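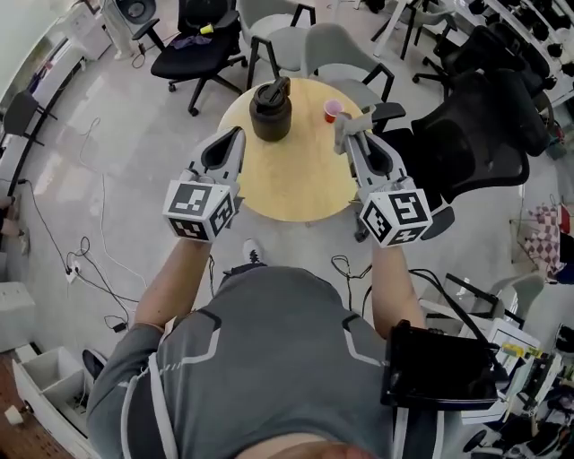

Home > Workshop Builds > Grippers and Hand Tools

Hand-held grippers keep bunching up cloth, is it the padding or me?
Posted by Hanna Semeniuk, Wednesday evening

I'm part of a shared workshop and we've been building a pair of hand-held grippers, one for each hand, so we can record a person doing table jobs and use that to teach an arm later on. Each gripper has a marker cube near the handle and its own camera. I wear the black box at my hip and the cable runs up to the right hand.

Hard things are fine. Cups and bottles get picked up and put down without much trouble. Cloth is the problem. I want to take a grey knit cloth by one corner and lay it flat on the round table, and I keep ending up with a wad of it in the camera view.

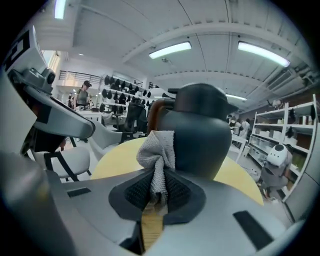 Knit cloth bunched over the black padding, with the jug behind it.

The padding is 15 mm wide at the tip. I tried a stiffer foam on Sunday's advice from a friend and didn't see a difference. We have 7 recordings so far that I'd call usable for cloth. Should I change the fingers, or hold the thing differently? I'd also like to know if the colour of the cloth matters. Ours is light grey and so are the gripper bodies.

Sumimby
Before you reprint anything, try handing the cloth from one gripper to the other in the air. Let it hang from one set of fingers and bring the second one in from the side, low down. You want it limp and hanging before you close on it. Keep the marker on the holding hand turned toward whichever camera is tracking it. Ours used to tip away every time I lifted my elbow and we lost the position for a second or two.

On colour, yes, use something darker or brighter if you can. Grey on grey is hard to sort out when you go back over the recordings.
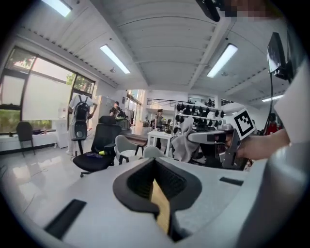 More replies

Ikard
foam. get softer foam

Clalura
I disagree with the foam answer. Look at how much cloth you're closing on. If you come straight down on the middle of it you gather up a handful, and then it twists as you lift. Come in at the edge with the fingers nearly shut.
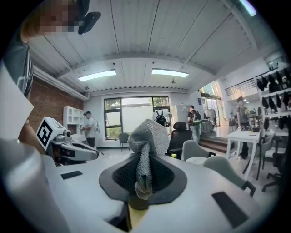 Bunched at the top, then a thin twisted strand down into the opening.

When it looks like that I'd put it down and start the take over. Also tape the cable to your sleeve at the elbow. A pull on the cable turns your wrist a bit and the cloth turns with it.

Hanna Semeniuk
Thanks. Going in from the edge is easier to try than new fingers, so I'll do that first and leave the foam as it is. There's a navy tea towel at home I can bring in.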